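Heler – a recipe box in plain text

I started Heler because my recipes lived in four apps and one shoebox. It's a folder of text files, one per recipe, plus a tiny script that searches them. I use it almost every night.

What's in here

There are 300 recipes so far, mostly weeknight dinners, with a lot of soup. Each file has a title, servings, ingredients and steps. Fruit desserts went in last April and they're still a bit messy, sorry!

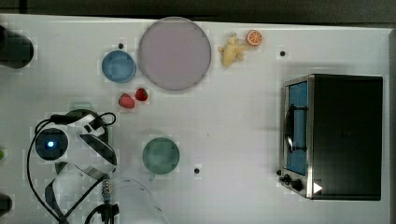 Amounts are in cups and spoons unless the file says grams. Aksel Arnardóttir sent me 60 of the baking ones and those are all grams (she won't budge, and her bread is better than mine).

Getting started

1. Download the folder and put it anywhere you like.
2. Open settings.txt and change the default servings. Mine says 8, so please do change it.
3. Run the search with an ingredient, like "find ketchup" – you'll get the meatloaf, the sloppy joes and the beans.

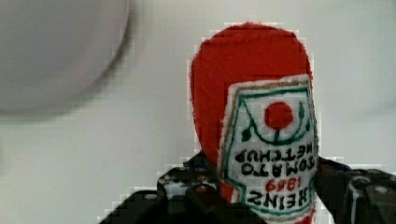 Adding a recipe

Copy blank.txt, fill it in, and send it over. Keep the title short. If it came from a relative or a cookbook, say so on the source line. 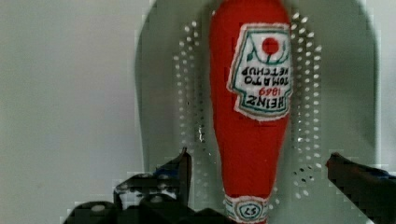
Reading time for the full notes: 9 minutes

Orlando Salazar is fixing the scaling for eggs, so half of three eggs still comes out as 1.5. Round up for now. Recipe text is free to copy and share.

Last updated November 28, 2022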